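Opinion > Automation > Shop floor

A stopped robot is still a fault

2022-04-23

Last September one of the two-arm cells at Vaher closed its gripper on a technician's thumb. He was off work for 30 days. The supplier, Lomorix, called it a user error, and the report agreed. I think the report was wrong.

The arm had halted on a lost signal from its wrist camera. The screen said "stopped", so he reached in to free a cable. The signal came back, the program picked up where it had left off and the jaws shut. He had skipped the lockout, and that was against the rules. But the machine restarted itself with a hand inside it, and the report gives that one line on page 3. 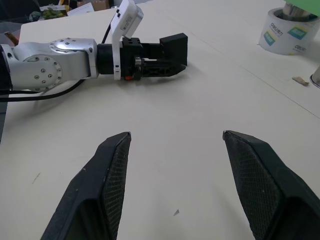

Small arms get treated as harmless. They sit on ordinary tables among tape and tools, and people lean across them all day. A rule written for a fenced cell will not survive there for long.

Jarmo Laitinen, who fitted the cells at Plostum, set his to stay down after any lost signal until someone presses reset. It costs him 2 minutes a time – his operators grumble about it. I would still make it the default everywhere, and I would not buy an arm that lacked it.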